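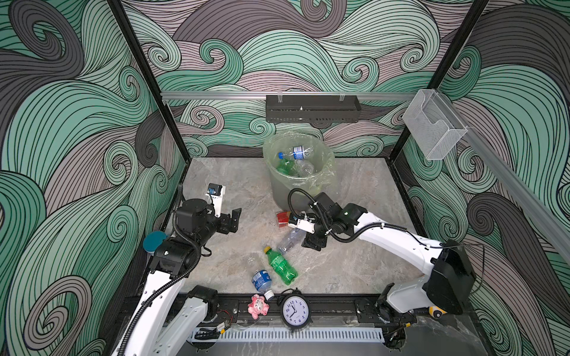 Sorting Empty Drink Bottles at the Bin

Plastic bottles take up more bin volume than any other household item of the same weight. A capped, uncrushed bottle is mostly air. The steps below apply to a small floor bin with a liner bag.

1. Fit the liner first. Fold the rim of the bag outward over the edge of the bin and press it down all the way round. Push a fist into the bottom of the bag to let out trapped air.

2. Lay the bottles on a hard floor beside the bin. Stone and tile wipe clean. Carpet holds sugar residue.

3. Pull out anything that still contains liquid. Drain it in the sink, rinse once with cold water and shake.
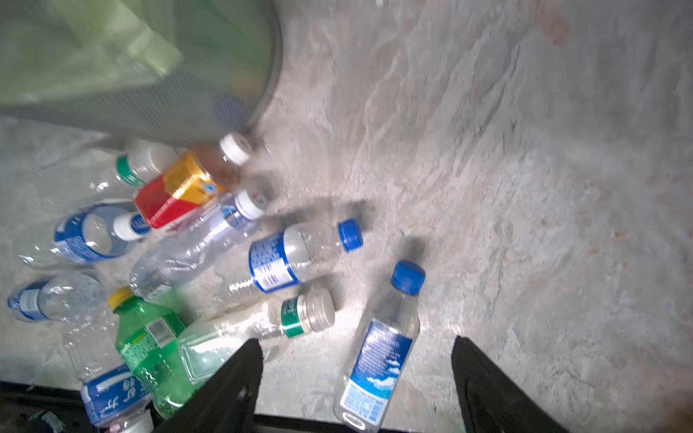
Mesh wastebasket with a pale green liner, bottles on the floor next to it.

4. Mesh bins need a sound liner. A pinhole leak goes straight through the side wall and onto the floor. Fill a doubtful bag with 400 ml of water over the sink before using it.

5. Crush lengthwise with the cap off, then screw the cap back on before letting go. The cap keeps air from returning. Thin water bottles fold by hand. Soda bottles are stiffer, particularly at the base, and respond better to a twist at the middle. 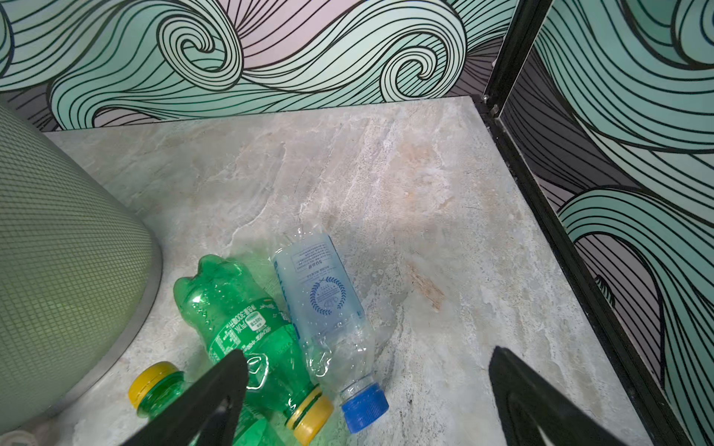

Check local rules before removing labels. Many collection points accept them in place. Where they must come off, slit the sleeve along its length with a blunt knife and peel from the cut.

6. Load large bottles first, base down, and fill the gaps with small ones. Stop below the folded rim so that the bag can still be tied.

Bag size: a 24-liter liner suits a small floor bin. A 36-liter liner leaves excess material that bunches inside and catches on bottle necks.

Odor: change the liner every Thursday or on the day before collection, full or not.

Tips compiled by Elli Lappalainen. Bag test contributed by Virgilio Ambrosio.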